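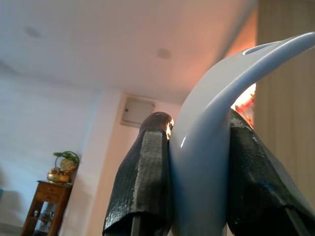 Both fingers on the white plastic piece, black grip covering on each.

Budgeting for grippers: spare finger covers or a second gripper?
Posted by Austra Ozoliņš in Buying and planning

We are putting together next year's budget for handling work in homes. The parts are glossy, curved plastic, like the one in the photo. I have 2,000 to spend and the order has to go in by December. Tadness quotes 50 for a pair of finger covers. A complete second gripper from Clodis would take nearly all the money. Which would you buy first? I'm also unsure whether to get the smooth covers or the textured ones.

Rasmus Mägi
Covers first. We keep 18 pairs on the shelf at Mivholm and order again when half are gone. Stay with textured for shiny plastic. Look at your own pads before you settle on a number. In the close-up the black material has grey scuffs and worn patches, so I would put a few pairs on this year's money if you can. Ask Tadness about delivery times as well, and get the price in writing with postage included.

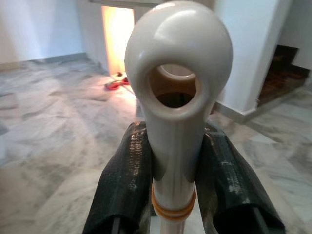 Strazds
Second gripper. You can't work with one if it breaks.

Austra Ozoliņš
Thanks both. I'll put in for covers now, textured, and ask Clodis if they will hold the gripper price for 2 months. Does anyone know if Clodis fingers take the Tadness covers? Their sheet doesn't say.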